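Dans l'atelier Prinetti, l'heure du déjeuner dure exactement le temps que dure la soupe. On mange à la grande table, on débarrasse, puis chacun retourne à ses papiers. La reliure à la main, dans cette rue de Sililano, tient encore dans deux pièces et un couloir.

Gülizar Işık y travaille depuis treize ans. Elle a appris à coudre les cahiers avec une voisine, puis chez Öztürkmen, une maison qui fabriquait des registres pour les notaires et qui a fermé en juin, il y a quelques années. Elle en a gardé deux cousoirs, un lot de fers à dorer et une habitude : noter chaque livre entrant dans un cahier à carreaux, avec son poids, l'état du dos et le nom du client au crayon. Le crayon s'efface quand le livre repart.

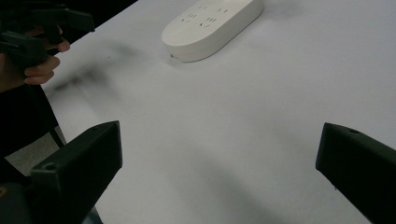 N° 178

La plupart des commandes n'ont rien de prestigieux. Des dictionnaires dont le dos a lâché, des livres de cuisine, des thèses, une bible de famille de temps en temps. Les bibliophiles viennent peu. « Ils vont chez Cullell, en ville, et ils ont raison, dit Gülizar Işık. Là-bas on fait le maroquin mieux que moi. Moi, je fais des livres qu'on rouvre. »

Le travail commence par une démolition. Il faut décoller l'ancienne couverture, couper les fils, séparer les cahiers, gratter la colle du dos. Sur les livres du siècle dernier, c'est souvent une colle animale, qui cède à l'humidité – un peu de pâte d'amidon, un quart d'heure d'attente, un plioir. Les volumes plus récents, simplement collés feuille à feuille, posent davantage de problèmes. La colle thermofusible casse par plaques et emporte parfois le bord du papier. Il faut alors rogner, et la marge intérieure, déjà étroite, le devient encore plus.

Vient ensuite la couture. Les cahiers sont percés, alignés sur le cousoir, cousus sur ficelles ou sur rubans. Gülizar Işık préfère les rubans pour les gros volumes, qui s'ouvrent mieux à plat. Le fil est en lin, passé à la cire d'abeille.

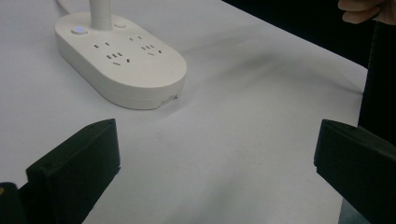
*À Sililano, une table de l'atelier.*

Le prix reste le sujet délicat. Refaire la reliure d'un dictionnaire coûte plus cher que d'en acheter un neuf, et les clients l'apprennent au comptoir. Certains remballent. D'autres laissent le livre et demandent à payer en deux fois, ce que la maison accepte sans formalité. Le délai, lui, ne se négocie pas : un livre pressé trop peu de temps gondole dès le premier hiver.

La toile vient toujours du même fournisseur, qui a réduit son nuancier. Le vert bouteille a disparu, le bordeaux est devenu plus rouge. Pour les séries commencées par d'autres relieurs, il faut désormais teindre ou s'en accommoder. Les papiers marbrés, en revanche, se trouvent plus facilement qu'avant, grâce à de petits ateliers qui expédient à la feuille.

Reste la question de la suite. Aucun apprenti n'est inscrit cette année. Des stagiaires passent, apprennent la couture, repartent avant la couvrure, l'étape où le cuir ou la toile se pose et où les erreurs se voient.
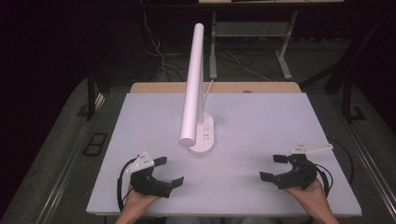 Remzi Ekinci trouve qu'on s'inquiète trop vite : selon lui, un métier qui s'apprend tard peut aussi se reprendre tard, et les stagiaires reviendront quand ils auront des livres à eux à réparer. Il ajoute qu'il faudrait d'abord leur confier des volumes entiers, couvrure comprise, quitte à en gâcher.

Gülizar Işık a commencé à le faire avec des annuaires et de vieux codes de commerce achetés au poids. Les premiers ont des coins trop épais et des mors qui tirent. Ils sont rangés dans le couloir, par ordre d'arrivée, et servent à caler les presses.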